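The Banana Problem

I was promised robots that would fight. That's how my neighbor's kid sold it to me, anyway, and so I showed up at Vurkville's community college at 3 in the afternoon expecting sparks, maybe a small fire. What I got was a room full of nineteen-year-olds arguing about groceries.

The class is called Robots in the Kitchen, and it has a waiting list longer than anything else in the catalog. Yu-na Ha started it after a few years of teaching regular programming to students who kept looking out the window. "They'd write a perfect loop and feel nothing," she told me, hunting for a pen in a bag that seemed to hold a thousand of them. "Now they write a terrible loop and it throws a lemon at somebody. They remember that!"

The assignment sounds like something you'd give a toddler. There's a table, there's some play food and a few dishes, and the arm has to put the right things in the right places. Teams get 45 minutes on the hardware per session, and they guard those minutes like you wouldn't believe. I saw one guy eat an entire burrito standing up so he wouldn't lose his spot.

The team I ended up sitting with calls itself Plikow (I asked what it means and got three different answers). Their rivals across the hall are Vomix, and the Vomix people are very good, and Plikow would like you to know that Vomix got lucky last month. Plikow's whole semester has come down to the toy bananas. A ketchup bottle is one smooth shape. A bunch of bananas is a bunch of curves going every which way, and depending on where you grab it, the whole thing can swing, twist or just slide out.

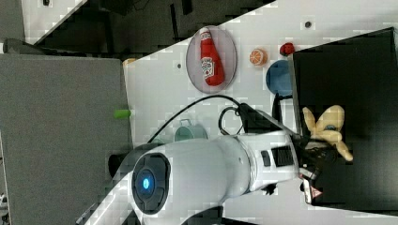

What the Log Says

Every try goes into a shared spreadsheet, good or bad, and when I visited, Plikow was on attempt number 857. The goal is 1,000 by finals in June. I scrolled through it for way too long. The early entries are polite little notes like "grip too high." By the middle they've gotten personal -- "why," says one, and the next one down just says "WHY" -- and then somewhere in the 700s they turn into real engineering again, with angles and speeds and a color code I never did figure out.

Ha reads all of it. She grades the log more heavily than the final run, so a team can bomb the demo and still get an A if the notes show they understood what went wrong. I wish somebody had graded my high school chemistry that way.

My Turn

Of course they let me drive. You steer with a handheld controller, and I figured that a childhood spent on video games had prepared me for this moment. Nope! I went for the bananas, squeezed nothing but air, went again, and nudged them farther away. A sophomore with infinite patience told me to come in slower and stop watching the hand. Watch the fruit, she said. On my fifth go I got it up off the table, yelled much louder than I meant to, and dropped it.

They logged it, too. Attempt 858, operator: guest, result: "enthusiastic."

The final is held in the Rätsep Building, ground floor, and it's open to anyone who wants to come watch. Vomix has been practicing with their door closed. I already put it on my calendar.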